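Trovuter
Home > Arms > Cludach

Cludach table-clearing arm, printed kit

Item status: in stock, ships in July

The Cludach is a light arm for clearing and setting tables. It hangs from a vertical rail, which leaves the tabletop free. The kit comes with printed parts, motors, wiring, and a two-finger gripper. The rail is sold separately.

What it can do now
Pick up napkins, wrappers, and empty paper cups. Move a light plate a short distance. Repeat a taught motion without supervision for 40 minutes.

What it can't do yet
Stacked plates, full glasses, and anything greasy. It won't load a dishwasher. In our own trials it cleared 32 of 50 place settings with no help. A person is still faster, and we don't recommend the arm for a working restaurant.

Specifications
Payload: 900 g
Power supply: included
Assembly: hex keys and a small screwdriver
Software: Upadhyay controller, free download

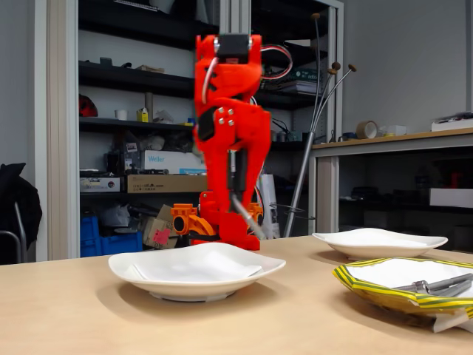 Napkins are the hardest item on the list. A flat one gives the fingers very little to grip, and a folded napkin lying inside a plate with upturned edges also limits the angle of approach. Crumpled paper is easier. Buyers who want better results with flat napkins should add the Dollotetti soft fingertips, which fit both fingers of the standard gripper.

Returns
Unbuilt kits can be returned within 32 days. Printed parts are replaced at cost.

Page updated 23 April 2023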